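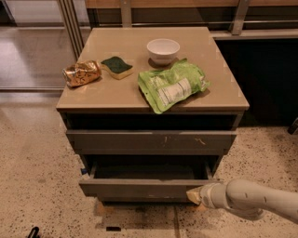 The low cabinet, with a bowl, a sponge and two bits of rubbish on top.

Stop buying storage and use the drawers you have

I have thought for a long time that most homes and workplaces don't need more storage. They need people to open the drawers they already own. I moved into my flat in November and brought a chest, two bookcases and a kitchen trolley. For weeks the trolley held everything and the chest held nothing. The things I used lived on top of things. The drawers stayed shut.

A flat top at a handy height collects whatever is in your hand when you walk past. A wrapper, a sponge, the bowl from lunch. Each of them takes no time to put down and a small effort to put anywhere else. Opening a drawer means bending, and on a low cabinet it means bending a good deal. So the top fills up and the owner decides the cabinet is too small.

Then comes the shopping. I priced it up last year, when I still believed in it. A Delik tray set with dividers, a Borier wall rack and a tall Tosh unit for the corner came to 1069 pounds before delivery. I got as far as measuring the corner. What stopped me was pulling out the bottom drawer of the chest to find the tape measure and seeing that there was nothing in it at all. The tape measure was on the windowsill.

I don't say this to be hard on people who like a well-made box. I own a few. But a box is one more surface, and it has a lid, and things will go on the lid.

My own rule now is dull. Rubbish goes in the bin first, before any sorting. A crumpled wrapper is easy to mix up with belongings when it sits among them, and you end up tidying it: straightening it, moving it to one side, putting it next to the sponge. After that, anything used in that room every day may stay out. The rest goes in the nearest drawer that has room, and if it turns out to be the wrong drawer you can move it later.
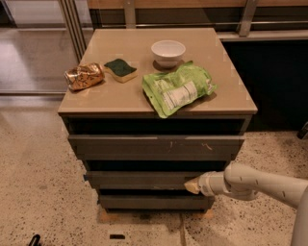 Sandra Tunstall wrote to me after an earlier piece on this and said I had it the wrong way round. Drawers, in her view, are where things go to be forgotten, and she would sooner see a sponge on the worktop than hunt for it in three places. She had thrown out a chest entirely, put up open shelves and never missed it.

I take the point about forgetting. A deep drawer with no order to it is a bad place for anything small. But open shelves need dusting, and they ask you to keep everything on them fit to be looked at. I can't manage that and I doubt many people can. A drawer lets you be a little untidy in private. What it needs is one sort of thing in it, so that you know without looking. Cloths in one. Bowls in another. Mine has a third for string, tape and batteries, and it is a mess, and I can still find the batteries.

The kind of drawer matters more than people allow. I like a plain front you can grip along the top edge, with no handle to catch your pocket. I like a flat bottom that can be wiped. Scratches on the front don't bother me. Someone paid 79 pounds for a Haltinden chest at a sale near me, scuffed all over, and it will do the same work as a new one.

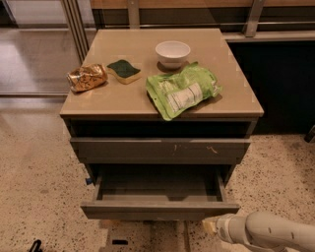
One reader felt I was making a moral question out of a sponge. If the bowl is clean and will be wanted again at six, the reader asked, who is harmed by its staying where it is?

No one is. I'd leave the bowl too. My quarrel is with the foil and the plastic packet beside it, which won't be wanted at six or at any other time, and which make the bowl look like part of a heap. Take those two away and what remains is a bowl and a sponge on a clear top. Most people would call that tidy and go and sit down.
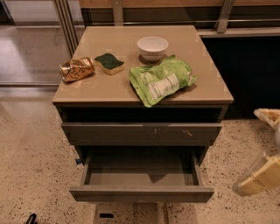
It also saves the argument about buying. Once the rubbish has gone you can see how much there is to put away, and in my case it went into one drawer with space left over. I would ask anyone about to order a unit to do the same first: clear the top, pull out each drawer in turn and look in. If they are all full of things you use, buy the unit. I haven't bought mine, and the corner has a chair in it.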